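**Ticket 628: Padeo renders show banding on large plain surfaces after export**

Status: open
Opened by: Geum-ok Tak
Assigned to: Merle Treloar
Component: Gatine export, 8-bit path

**Reported behavior**

Soft gradients look smooth in the Padeo viewport. After export through Gatine, the same gradients break into visible steps on some monitors. Worst on matte, mid-dark colors. Textured surfaces are not affected.

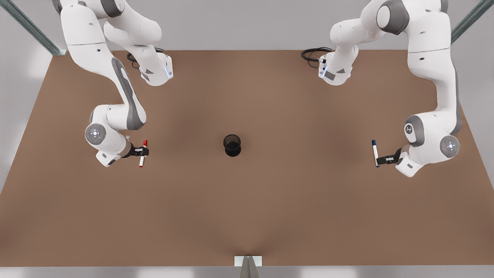
Brown tabletop with pencil cup.

**Steps to reproduce**

1. Open any file with one large untextured plane.
2. Set samples to 200, denoiser on.
3. Export as 8-bit PNG with the default profile.
4. Open the result at 100% zoom.

**Log**

Geum-ok: Raised samples from 40 to 200. No change. Render time went up, steps are in the same places. Cleared the Ovico cache and restarted, same result.

Merle: Please try 16-bit TIFF with the denoiser off. Also send the export log, verbose level 3.

Geum-ok: 16-bit is clean with the denoiser off and also with it on. Log attached. 8-bit fails both ways.

Merle: Denoiser ruled out. The log has `dither=0` on the 8-bit path. Default in the previous release was `dither=1`. Looks like the value is dropped when a Koo color profile is loaded after the export preset.

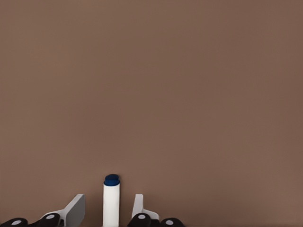 Dither has to be checked on a tonal range narrow enough that 8 bits leaves only a few levels to work with. A busy render hides the fault, and so does a full black-to-white ramp. For the regression test I want a frame like the brown one with the white tube at the bottom edge, where the surface gets only slightly lighter toward the lower right corner. Compare the 8-bit output against the 16-bit one and measure the step width along the bottom.

**Workaround**

Load the Koo profile first, then the export preset. Confirm that the log reads `dither=1` before starting a batch.

**Remaining**

- Merle: patch the load order in Gatine.
- Geum-ok: rerun the December batch with the workaround and report back in this ticket.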